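Search this site Enter keywords Go

Kitchen sink drains slow, but only after the dishwasher runs

We moved into a 40 year old house in Drirkberg in January and I can't figure out the kitchen drain. If I run the tap for ten minutes, the sink drains fine. If I fill the sink and pull the plug, it also drains fine. But once the dishwasher has gone through a cycle, the sink holds an inch or two of gray water and takes most of the evening to go down. By morning it's normal again.

What I have tried so far:

Plunger, with the other bowl plugged. It helped for a couple of days.
Baking soda and vinegar, twice. No change.
Took the trap off and cleaned it. There was some grease in it but not much.
A bottle of Vovinero drain gel from the hardware store. No change that I could see.

The dishwasher is a Guerra, came with the house, and it hooks into the side of the garbage disposal. The hose goes straight from the back of the dishwasher, along the floor of the cabinet, and up to the disposal. There is no air gap on the counter. The disposal works and doesn't sound strange. The bathroom drains are all fine.

A plumber quoted me 123 dollars just to come out and look, so I would like to rule out the easy stuff first. Does this sound like a blockage further down the line, or is it the dishwasher hose? And should I stop using the dishwasher until it's fixed?

Posted by Skukley

drain_and_gutter

Two separate things going on, I think.

First, the slow drain. A dishwasher pumps out hot, greasy water under pressure. If you have a partial clog in the branch line past the trap, tap water can get by it, but a fast dump of dishwasher water backs up into the lowest opening, and that's your sink. The grease then softens and resettles, so it seems fine by morning. You cleaned the trap and found little, so the clog is probably in the wall or further on. Rent or buy a hand auger, 25 feet if you can get one. Take the trap off again and feed the cable directly into the pipe in the wall. Don't go down through the sink, and never through the disposal. Turn the handle slowly and when you hit something soft, keep turning and work back and forth a few times before you pull it out. Have a bucket and old towels ready. Put the trap back and flush with hot tap water for a good while.

Second, the hose. Lying flat along the cabinet floor and then going up is wrong. It needs a high loop, meaning the hose goes up to the underside of the counter and is fastened there before it comes back down to the disposal. Without it, dirty sink water can run back into the dishwasher. It costs almost nothing to fix - one pipe strap and a screw. Check that the screw is short enough that it won't come through the countertop. Some places require an air gap as well, so ask your local building office.

I would hold off on the dishwasher until you have run the auger. Also, please don't open the trap again without gloves and eye protection if you have put gel down there recently. Some of it may still be sitting in the pipe.

MapleStreet40

Same thing happened in my last apartment and it was the disposal. Run it with cold water for a full minute BEFORE you start the dishwasher. Problem solved. I wouldn't bother with the auger, they scratch the pipes.

pat_in_the_back_room

The auger is fine if you go slowly. A disposal that's full of scraps will do this too, so the answer above me isn't wrong, but it's free to test and you will know after one load. Do that first.

If that doesn't help, pull the hose off where it meets the disposal and look into the fitting. Mine had a plug of old labels and rice in it. Turn the power off at the breaker before you put anything near the disposal. On a newer disposal there can be a knockout plug that was never removed, but then the dishwasher wouldn't drain at all, so that's not your problem.

If you do all 3 and it still backs up, pay the plumber. At that point it's likely grease a long way down, and a hand auger won't reach it.
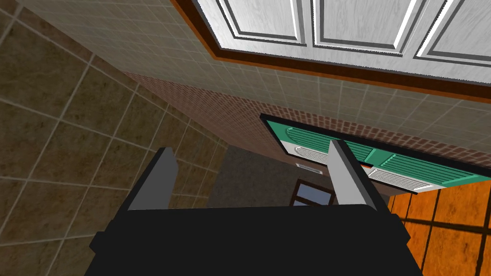
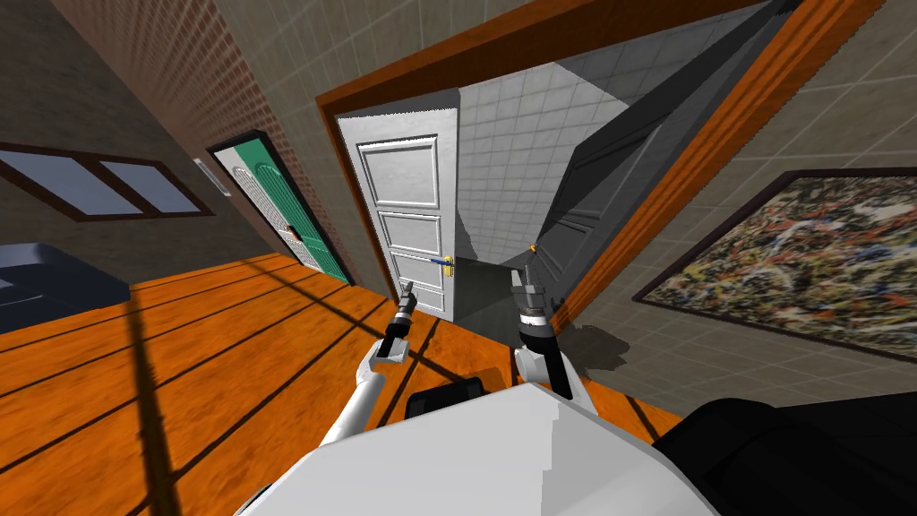
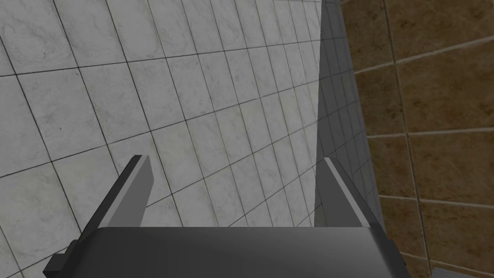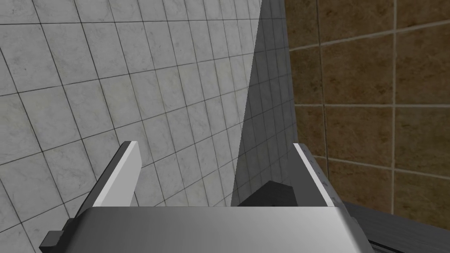 Attached by pat_in_the_back_room: four computer renders, white upper cabinet doors in the first, open doorway in the second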